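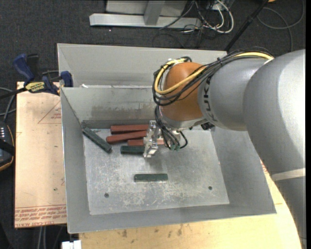 Jolwood block set: README

Data card and handling notes for the Jolwood set, a collection of elongated blocks used as loose parts in bins. Maintained by Masanobu Tsuchiya. Last revised June 29, 2020.

Contents

1. Summary
2. What the set consists of
3. Block specification
4. Bins
5. Layouts
6. Records
7. Care and storage
8. Known problems
9. Terms of use

1. Summary

Jolwood is a set of plain blocks in two colors, together with a list of layouts in which the blocks lie in an open bin. A layout states how many blocks of each color are in the bin and how they lie at the start. The records describe the layouts and the order in which blocks were taken out. The set was put together at the Miyazaki workshop for work on sorting and unpacking loose parts. It has since been used for packing as well, and section 5 covers both.

The list holds 400 layouts. Each layout was run several times, giving 4000 records in the current release.

2. What the set consists of

- the blocks, reddish brown and dark green
- open bins of gray sheet metal
- the layout list (layouts.csv)
- the record table (records.csv)
- this file

The blocks and bins stay in Miyazaki. The two tables are what most readers will want, and they can be used without the physical parts.

3. Block specification

All blocks are elongated and have the same nominal dimensions. Color is the only property that separates the two groups. Shades vary a little from block to block within a group, more so in the red group. Records use "red" for reddish brown and "green" for dark green.

The blocks carry no numbers or marks. An earlier batch had numbered labels on the ends, and these were dropped because the labels lifted at the corners. A block is therefore identified only by its color and its position in the layout. If two blocks of the same color change places between runs, the records will not show it.

The full stock is 31 red and 30 green. The odd red block is a spare and may be used in place of any other red block.

4. Bins

The bins are open at the top, with straight walls. Blocks may lie flat on the floor, lean on a wall or rest on one another. Bin orientation is fixed for all layouts: the rear wall is the one farthest from the operator's desk, and left and right are taken facing that wall.

Bin floors are swept before each run. Small scraps that collect in the corners are removed if they can be reached with a brush. A scrap that stays put is left alone and entered in the notes column as "debris".

5. Layouts

Layouts are divided into four types.

grouped -- blocks of one color lie together, side by side or nearly so
mixed -- colors alternate or are spread without a pattern
open -- no block touches another block or a wall
packed -- blocks lie in closed rows, long sides touching

A layout may carry more than one type. A common case is a group of one color near the rear wall with blocks of the other color placed outside it. These are entered as "grouped, mixed". A single block out on the open floor does not change the type of the rest.

Tilt is recorded per block in three steps: level (long side parallel to the rear wall), slight, and diagonal. Exact angles were recorded in the first release and then removed. Two people measuring the same layout seldom agreed, and no later work depended on the figures.

Packing layouts are read in reverse. The blocks begin outside the bin and the listed positions are the end state. Check the direction column before computing anything from the order of moves.

6. Records

One row per run. Fields are as follows.

run_id: integer, unique
layout_id: integer, refers to layouts.csv
direction: "out" or "in"
n_red: number of red blocks at start
n_green: number of green blocks at start
order: string of the letters r and g, first move on the left
stopped: 0 if the run was completed, 1 if it was ended early
notes: free text, often empty

For runs with direction "in", n_red and n_green give the blocks waiting outside the bin. The order string has one letter per completed move. A block that was lifted and set back in the same bin does not add a letter. It is entered in the notes as "reset".

Rows with stopped = 1 are kept. Filter them out if you need full sequences.

7. Care and storage

Wipe blocks with a dry cloth after use. Do not use solvent on the red blocks; the color comes off on the cloth. Keep the two colors in separate trays, lying flat in a single layer.

Bins may be stacked when empty. Check the rims for burrs before lifting one by hand -- gloves are in the drawer under the bench.

8. Known problems

- Layout numbering has a gap left by the removal of duplicate entries. The numbers were not reassigned.
- In the first batch of runs, "slight" and "level" were used loosely. Treat the two as one value for that batch.
- Dark green blocks are hard to tell from shadow when they lie against a wall in poor light. Nearly all corrected rows come from this.
- Notes are in English or Japanese, depending on who was at the desk. A translated column is planned for September.
- Prorneck, the older set, uses the same column names with left and right swapped. Do not merge the tables without converting.

9. Terms of use

The tables may be used and passed on for research and teaching. Keep this file with them. Derived tables should be given a different name; Pluvura, which adds a third color, is one such set and is maintained separately.

Corrections go to Masanobu Tsuchiya at the Miyazaki workshop. Give the run_id and the field in question.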